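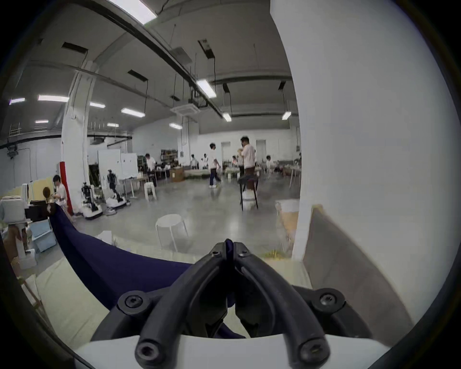 Page last changed: Friday, 16:40

Cloth task, hand-held gripper, station by the packing corner

Continued from the Wiltgate pages. The target for this block is 200 episodes of dark cloth, because the set we have is nearly all light towels and the policy does badly when the fabric is dark. The total in the cloth folder was 1,047 before this block started.

The navy piece is good for this purpose. It is heavy enough to hang in one clear fold when only one point is held, and against the cream table the outline is easy to find. What I worry about is inside the fold, where everything goes to nearly the same dark value. On the small preview I could not say which layer was on top. I have asked myself if a person could label it, and for several episodes my answer is no. These I have put in the folder "unsure" and not deleted.

Grip. Pinch with the very ends of the jaw tips, take one layer only, then lift and draw slowly across the table. If the tips go in too deep, they take two layers and the cloth moves as one lump. I threw away 3 episodes for this in the morning and then changed how I hold my wrist, more upright, and it was better. Please try this before you change the opening width in the settings. Vik's sheet says to close at full speed, but with thick cloth I prefer half speed.

Screws on both finger mounts checked before start and again at the break. No movement. I still want a line of paint on the heads, so that we can see a turn without taking the hex key each time.

Lift height: the sheet says "to the chest", which is not the same height for all of us. In the older episodes one can tell who was recording only from this. I propose that we write it in centimetres above the table and put tape on something as a mark. For the present block I kept the same height as in the first episode, by feeling.

Tracking. It was lost twice when I turned fast towards the large white surface on the right. There is almost nothing on it for the tracker to hold on to. When I faced the open floor, with the ceiling lights and the pipes in view, it stayed stable the whole time. So: start each episode facing the room, wait for the tone, then move. People walking through the background are fine, and I did not stop for them. The Ometti notes recommend a quiet background, but our robots will have to work in this same hall and I would like the data to look like it.

Straw packing by the cardboard box. Keep the cloth away from it. A dark fabric shows every piece, and then the first half of an episode and the second half do not match. If it gets on the cloth, shake it off between episodes, never during one.

Naming. I used cloth_dark_ and then the running number. The Forby script does not accept capital letters, and it does not give an error, it only skips the file. I lost half an hour to this. The files are renamed now and the count agrees.

State at the end of the block: 100 kept, so half of the target. Upload is running, the battery is on charge.

To do
– second dark fabric, thinner, if possible black or brown
– go through "unsure" with one more person
– ask if the tracker can log when it is lost, now I write it by hand
– correct the lift height on the sheet
– same task starting from the right side of the table, all of the present ones start from the left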